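Small Workshop Automation > Buying and budgeting

Thread: First gripper kit for packing soft toys, what am I forgetting to budget for?

plushpacker37
Posted 2022-01-09

Hi all, long time reader. I run a little gift shop from home, mostly soft toys sent out in mixed boxes, and I've finally talked myself into putting money aside for a small arm to do the packing. Filippos Vrettos at Dorgate has sent me a quote with a pair of two-finger grippers with rubber pads, and he's been very patient with me so far.

My plan is to start dead simple. Toys go in an open cardboard box on a table, toys come out of the box, that's it. All different shapes and colours, nothing rigid, nothing that minds being squeezed a bit.

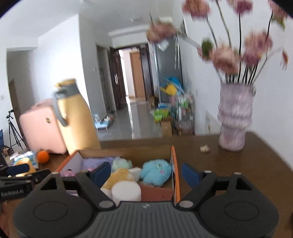
So what I can't work out is how much to keep back after the hardware is paid for. The quote covers the arm, the grippers and 2 days of setup. It doesn't cover the table, spare pads, or anybody's time once Filippos has gone home. I'd like to have it all running by September, before the Christmas orders start (I know, I know, but they really do start then). Do people keep a fixed slice for the bits and bobs or just suffer?

wobblybench
Keep a slice. I'd hold back as much again as the grippers cost. Pads wear, and you'll want a second set in the drawer the first time one splits on a Friday afternoon.

Also ask what is meant by "setup". Mine was a man plugging things in and leaving me a PDF.

Tamsin_R
Going to disagree a bit with wobblybench. Pads are cheap! What ate my budget was fiddling about with the table height, the lights, and where the boxes come in. I went with Norent for ours and the kit was fine, but I'd spent nothing on the room and it showed.

Is your stock all bare plush, or does some of it come bagged? Makes a massive difference.

plushpacker37
Good question, and it's the one I was hoping to dodge. A fair bit of it is bagged. I was going to leave that for a second stage, but there's no point buying for the easy half of the job if the other half needs a different tool. So the trial list has grown: crinkly plastic-wrapped things, little printed boxes, then the loose toys in the shallow box behind.
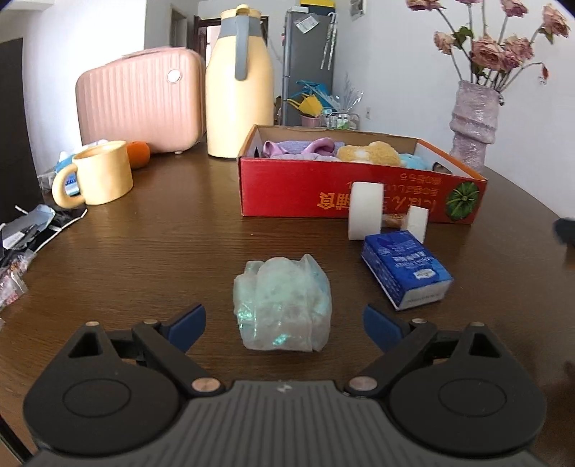

Parneo told me I'd want suction for anything in film and added a whole second tool plus a changer to the price. Dorgate reckon fingers will do it all if I'm not in a hurry. I'm very much not in a hurry, I only pack 37 parcels on a good day. But I also don't want to find out in October that I should've bought the other thing.

wobblybench
Suction on loose crinkly film is a pain, I've tried it. It grabs one fold and lets go of the rest. On flat tight film, lovely. I'd want to see Parneo do it with your own stock before paying a penny.

gearbox_gran
I'm with Parneo on this one, sorry! We run fingers and cups side by side and the cups earn their keep on small flat boxes every single day. The changer is the expensive bit. Skip it, mount the cup by hand with two bolts and swap over at lunch. Takes me a few minutes and I'm 71 with bad wrists.

Tamsin_R
That's a nice idea if she can batch the orders. Can you? If every parcel is one bagged thing, one box and two loose toys, you'd be swapping all day long.

plushpacker37
They're nearly all mixed, so no, not easily. I could pull all the bagged stuff first and finish the parcels after, but then I need somewhere to put half-packed parcels and my spare room is already up to the ceiling.

Has anyone rented? Lâm do a 90 day hire and I can put some of it towards buying if I keep it.

dunmoor_dave
We hired from Lâm before we bought. Worth it for us. Read the bit about return carriage, it's on you and the crate is heavy. Get the hire to start when you've actually got stock in and time to play with it. We wasted over two weeks of ours waiting for a table.

wobblybench
Ha, Tamsin's table again. Fine, I give in, budget for the table.

Still buy the pads though.

plushpacker37
Right, new plan then. Hire first, fingers only, run it on the proper mix including the bagged stuff, and write down everything it drops. Table and lights get their own line in the spreadsheet. If the film items are hopeless I'll go back to Parneo with a list and ask for a price without the changer.

gearbox_gran, would you mind sending me the size of those bolts?

gearbox_gran
M5, the long ones. I'll message you the drawing for the bracket tonight once I've found my glasses.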